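Notebook, Motstead bench, December
Gripper width and slip, soft goods

Started at 8:40 with the replay tool from Wiebke. The aim for today is only the width signal. The policy reads finger opening at every step, and on cloth the value never goes flat, so the "grasp closed" flag switches on and off many times in one episode. With rigid things we do not have this problem.

I took 400 episodes from the bedding set and ran the old threshold on them. Then I changed the flag so that it looks at the speed of closing over a short window, and not at the width alone. The window is now 600 ms. Before it was a single sample, which I think was never a good choice, but it was mine.

Episode 1251 is the one I use for checking by eye. The fingers are closing on a bunched pink piece with a gathered elastic rim, and there is cream cloth to the left of it and blue cloth to the right. 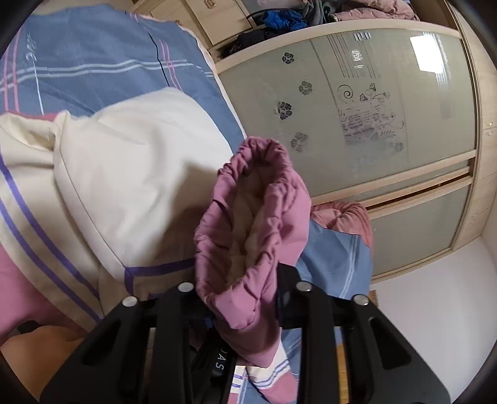 Page last changed: December, 16:25, by F. Hagedorn

For the segmentation this one is hard. The rim stands up like an open pouch with a cream lining inside, and the mask model joins the lining to the large cream sheet at the left. So the predicted grasp point moves away to the left, on to cloth which is not between the fingers. Wiebke suggested to give the model the finger positions as a prompt. I tried it with two points, one beside each finger. The mask stays on the pink now, but the lining is still lost in the dark folds.

The glass of the wardrobe has a bright reflection near the upper right corner. The tracker in Tuka puts features on it. I masked out everything above the cloth by hand for this episode and the pose looked calmer. To do properly, we need a rule for this.

Open points:
Flag still flickers when the cloth is thick. Try 2000 ms window, only offline.
Ask Wiebke if the Hamann loader drops the last sample. My counts are one short.
Config is in my branch, not merged.

Finn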